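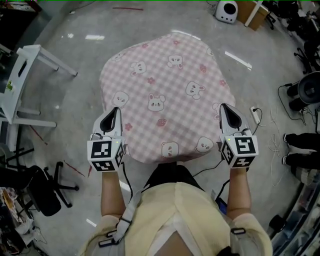

本页最后修改：八月 | 修改内容：第三、第六部分意见栏 | 版本 2

Numwood 布品整理间 地面摊布与折叠 安全检查表（附检查意见）

适用范围：在地面上摊开、抻平、对折、收起床单、盖布、儿童用布等大件布品。台面折叠另有一张表，不要混着填。
填写人：当班检查人
复核：Aled Powell
结果写法：合格 / 不合格 / 待查 / 不适用。意见栏可以长，结果栏不能空。

填表前先说一句。上一版表格几乎每次交上来都是一整列“合格”，字迹整齐，一看就是坐着填的。我不太相信哪个房间能从头到尾都合格。这一版每个部分后面都留了意见，请写你看见了什么，别抄题目。以下是我自己走的一遍，供各班对照，也欢迎有人来反驳。

一、地面

1.1 地面平整，无翘边、无破口
结果：合格
意见：灰色带斑点的抛光地面，没找到能绊脚的地方。

1.2 地面防滑
结果：待查
意见：供应商 Dinier 当初的说法是“抛光面同样防滑”。我问过测试是穿什么鞋做的，至今没有答复。地面亮到能映出顶上的灯，一条一条白的，光凭眼睛我没法给它打合格。要么拿出测试单，要么这一栏一直挂着待查。

1.3 地面无水渍、无蜡渍
结果：待查
意见：反光这么强，站着看根本分不清哪一块是灯影，哪一块是水。请蹲下来，用手背或干纸巾擦一下再写。上一班写的“目测干燥”我不接受。

1.4 地面标线清楚，含义有说明
结果：不合格
意见：地上有红色的痕迹，远处一道细线，靠椅子那边还有一道。问了三班人，得到三种解释：摊布边界、旧设备的位置、“一直就有”。如果是边界，就该写在墙上的说明里；如果什么都不是，就擦掉。标线没人说得清，比没有标线更麻烦，新来的人会照着自己猜的意思走。

二、布品本身

2.1 摊开前抖过、看过，无别针、发夹、硬物
结果：待查
意见：这一项只能在摊开之前做，布铺好了再来打勾等于没查。请在布还在筐里的时候填。

2.2 布面无破洞、无脱线、无长线头
结果：待查
意见：拿粉白格子那块来说，上面印着小兔、小熊、小花和草莓，满眼都是图案，小破口和线头很容易混过去。素色布一眼能看完，花布要一格一格过。我建议花布固定翻到背面再看一次。有人嫌慢。

2.3 布品完全摊平，没有拱起的褶
结果：合格（大面）/ 待查（近边）
意见：大面是平的。近边被提起来的时候会起几道软褶，这个正常，不扣分。要查的是放下以后褶还在不在，这一点要等放下再看。

2.4 布品形状与折法相符
结果：待查
意见：折叠说明是照长方形写的，四角对四角，配图也画得很漂亮。可是摊在地上的布轮廓偏圆，边也不齐，角在哪里要自己认。按现有说明去折，两个人能折出两种东西来。说明的作者大概只折过图上的那种布。请补一页不规则形状的折法，在补出来之前，这一项不要写合格。

2.5 直接接触地面的布品，事后有清洗安排
结果：不合格
意见：给孩子用的花布直接铺在地上，我没有意见，前提是收起来以后进待洗筐，不上架。流程里写的是“视情况清洗”。视谁的情况？改成“一律清洗”，或者先垫一层底布。Toledo 那边的底布据说不吸灰，我持保留态度，先借一块来试两周再说。

三、周边家具与通道

3.1 摊布区四周留有通道，净宽不小于 70 厘米
结果：待查
意见：要用尺量，从布边量到最近的家具脚，量最窄的那一处。以往各班写的都是刚好达标的数，一厘米不多一厘米不少，我看了很难信。请写实测数字。

3.2 带轮椅子已移开或已固定
结果：不合格
意见：左手边放着一把黑色办公椅，底下是带轮的五爪脚。往后退着抻布的人看不到它的脚，小腿一碰椅子就跑，人跟着失去重心。“椅子平时没人坐”不算固定。推到墙边，或者换成不带轮的。下次检查椅子还在摊布区旁边，这一项照样不合格，不用再来商量。

3.3 凳子、小几的腿不伸进走动路线
结果：待查
意见：那件白色的凳子（也许该叫小几，登记册上两个名字都有）腿是斜着的，落地的位置比面板的边要靠外还是靠里，请量一下。斜腿最容易让人估错距离。量的时候从地面量，别从面板量。

3.4 台面、凳面上无零散小物
结果：不合格
意见：凳面上搁着一个绿色的小东西。东西不大，问题也不大，但题目写的是“无”。掉到布下面再被踩到，就是另一张表的事了。请收走，或者给它一个固定的盒子。
八月补充：有班组回复说“放在那里方便”。方便这个理由我在所有不合格项下面都见过，不再作为有效说明。

四、人员姿势与衣着

4.1 衣袖不拖挂，不会带起布边
结果：合格
意见：短袖加长裤，可以。天冷以后换长袖，请重新查，别拿夏天的结果往下抄。

4.2 身上的带子、线缆收好，不拖到布面
结果：待查
意见：有一根黑线从左手那边垂到腰。人站着时怎样，弯腰到最低时又怎样，两个位置都要看。肩带的扣子也拉一下，看着扣上了和真的扣上了，我见过不一样的。

4.3 两手同时提边，间距合适
结果：合格
意见：两边隔着差不多一条小臂的距离，夹住近边往上提，布没有歪向一侧。大件布再宽一些会更好控制，但这是我个人的看法，培训教材没有这么写，教材对间距一个字都没有提。

4.4 弯腰次数与休息
结果：待查
意见：规定每折 5 件停一停，直起身。这个数字从哪里来，我查不到出处，问下来都说“以前定的”。在有更好的依据之前先照办，同时请各班记下来什么时候开始腰酸。记实话，腰酸不扣分。

4.5 不在布上走动
结果：待查
意见：布铺在亮面地上，踩一脚会不会滑，取决于布料和鞋底。我不打算让谁去试。绕着走。

五、照明

5.1 照明足够看清布面瑕疵
结果：合格
意见：够亮。

5.2 无刺眼反光
结果：不合格
意见：和第 1.2、1.3 项是同一个毛病。灯直接映在地上，低头久了眼睛累。Flindel 提出加装磨砂灯罩，报价单后面附了很长一段“员工幸福感提升”的文字。灯罩我同意试，那段文字请删掉再报。先装一盏，装完在同一个位置低头看一看，有改善再装其余的。

六、收尾

6.1 布品收起后检查地面遗留物
结果：待查
意见：线头、扣子、头发。布一拿走马上看，别等打扫的时候。

6.2 家具归位
结果：待查
意见：“归位”要先有“位”。目前没有任何图纸或标记说明凳子和椅子该在哪里，所以每个班都能说自己归位了。请和第 1.4 项一起解决，需要标记就重新画，用一种颜色，写明意思。
八月补充：有人提议用手机拍一张“标准状态”贴在门后。可以，但照片里的椅子得先推到墙边再拍。

6.3 检查表当场填写，当场签字
结果：待查
意见：签字时间要写到几点几分。上次收到的一叠全部写着 17:30，连笔的颜色都一样。

整改事项

甲、带轮椅子移出摊布区旁边，立即做。
乙、查清红色标线的来历，保留就写说明，不保留就清除。
丙、向 Dinier 索取防滑测试单，要原件，不要宣传册。
丁、补写不规则形状布品的折法。
戊、清洗流程删去“视情况”三个字。
己、凳面小物收走。

复核意见（Aled Powell）

同意甲、乙、戊、己。丙已经催过 2 次，第三次由我来写。丁需要找真正折过这类布的人来写，请不要再从别处的说明里摘。5.2 的灯罩先试一盏，同意。

另外，4.4 的意见我看了，出处我也没找到。暂时保留这个数字，但表格上不要再写“根据规范”，没有规范可根据。

对本表有不同意见的，请写在纸质表背面，注明班次和项目编号。只写“太严”的不回复。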